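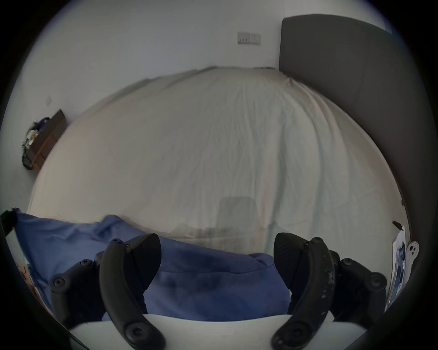 Ticket 113: Skevora fingers vs. Lemma fingers, hand-held unit
Site: Bencombe
Opened by: Sosina Abera
Opened: 18/12/2023
Status: open, waiting on parts

Problem
With the Skevora fingers on, the width reading drifts during cloth picks. I close on a fold, let go, and the zero has moved. The Lemma set never did this on the same body.

Log
1. Swapped back to the Lemma fingers, ran 6 picks on a towel. No drift at all. Put the Skevora set back on and the drift came straight back, so I'm leaving the body and the camera alone for now.

2. Checked the linkage screws. Two on the left side took a good quarter turn (!). Drift is smaller now but still there.

3. Re-ran the width calibration from the Skondisberg build. It wants the fingers fully open first, then fully closed, and it stores 1,000 samples. I had been starting it half closed, my mistake. Much better numbers after this one.

4. Closed-position check on the bed. I love how these line up now, the long curved shape gets right down to the cloth and you can still see what you're doing.
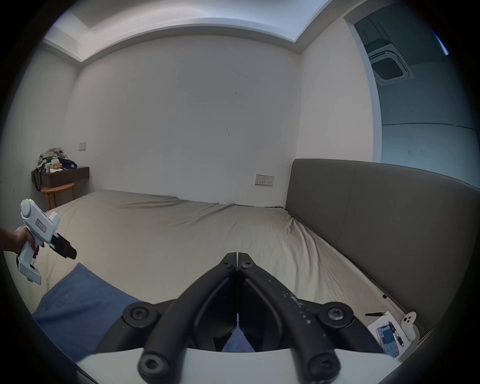

Skevora fingers nearly closed, blue cloth under the gripper.

5. Repeated the towel picks, 8 this time. The first few were spot on, then the reading crept again toward the end. Smaller than before, but I can see it in the plot.

6. Marked one screw head with paint pen to see if it's backing out. Will report.

Notes for whoever picks this up
The scuffs on the right finger are only on the surface as far as I can feel with a fingernail. Grip on thin fabric is so much nicer than with the Lemma set, and I'd really like to keep these if we can get the zero to hold.

Requested
- thread locker, medium
- spare linkage screws for both sides
- the calibration notes from the May comparison, if anybody still has them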